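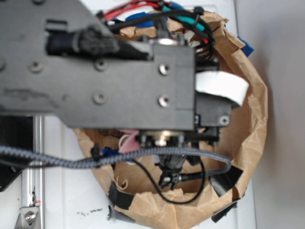

Hex-socket screws in a dark grey metal plate

Kiiskinen Tar Ledgers: frequently asked questions

Page last revised October 2018

What are the Kiiskinen ledgers?
They are the account books of a merchant house that bought pine tar from inland burners and sold it to shipyards and rope walks abroad. Seven volumes survive. They cover the years of sail in which tar was a bulk naval store, used on standing rigging, on cordage and on hull planking above the waterline. The volumes contain 1164 entries in all, most of them for single consignments.

Who prepared the transcription?
Anneli Räsänen transcribed and numbered the entries. Martti Aaltonen checked the measures and wrote the notes on grades. Initials at the foot of a note show which of them is responsible for it.

What is the difference between tar and pitch?
Tar is the liquid that runs from resinous pine wood when it is heated with little air. Pitch is tar that has been boiled down until it sets hard on cooling. The clerks kept the two in separate columns. Shipyards used tar mainly for rope and timber surfaces, and pitch for sealing seams over the oakum.

How was the tar made?
Standing pines were partly stripped of bark and left for several seasons so that resin collected in the exposed wood. The trees were then felled, split into billets and stacked in a sloping pit with a central drain. The stack was covered with turf and moss and lit around the rim. Tar ran down through the drain to a barrel placed below the level of the pit. The first liquid to appear was thin and watery and was normally kept apart from the rest.

What do the marks F, M and G mean?
They are grades. F is fine, M is middling and G is coarse. Fine tar was thin and light brown, and was preferred for rope. Coarse tar was darker and often carried grit or charcoal. The clerk of volume 3 writes a small cross in place of G. Until volume 5 the grade is given after the quantity; from then on it comes before.

How large was a barrel?
The ledgers don't use a single barrel throughout. Two are named, the inland barrel and the port barrel, and the clerk converted from one to the other when tar was re-coopered at the coast. Where the text says only "barrel", we have left it unconverted. Please don't add inland and port barrels together without reading note 40, where the ratios are set out by volume.

What is the largest consignment recorded?
784 port barrels, shipped to Urville in one vessel. The entry is in volume 4. It was paid in two parts, and the second payment is entered separately under the following April. Some earlier summaries counted the two payments as two cargoes.

Which ports appear most often?
Urville and Brerkstead. Urville took mostly fine tar for its rope walk. Brerkstead took mixed grades and nearly all of the pitch. Zevham is named only as a place where ships waited for convoy, and no tar was sold there.

Why do shipments stop for part of each year?
Ice closed the loading port in winter. Tar came down the rivers by boat once the water had opened, so the stock available in early spring was whatever had been left in the warehouse. Entries made in the closed months deal with debts, cooperage and warehouse rent.

Do the ledgers say which ships the tar was used on?
No. They name the carrying vessel, the master and the buyer. What happened to a barrel after delivery isn't recorded. Claims that Kiiskinen tar was used on a particular warship should be checked against the dockyard's own papers.

Is timber included?
Only in small amounts. Deals and a few spars appear as deck cargo in volumes 2 and 6. There is no oak. The house didn't deal in mast timber on its own account, although it acted as agent for other sellers on several occasions. Agency entries are marked with an A in the transcription.

How are spellings handled?
Personal names are given as written. Place names are given in the modern form, with the ledger spelling in square brackets at the first use in each volume. Abbreviations for money and measures are expanded without comment.

How should I cite an entry?
Give the volume, the leaf and the entry number, in that order: Kiiskinen, vol. 4, leaf 22v, entry 611. Page numbers from the printed transcription shouldn't be used, as they differ between the two printings.

Can I see the original volumes?
Volumes 1 to 6 may be consulted by appointment. Volume 7 has a broken spine and is supplied as copies only.

How do I report an error?
Write to the editors with the entry number and the reading you propose. Accepted corrections are added to the list at the end of the volume concerned.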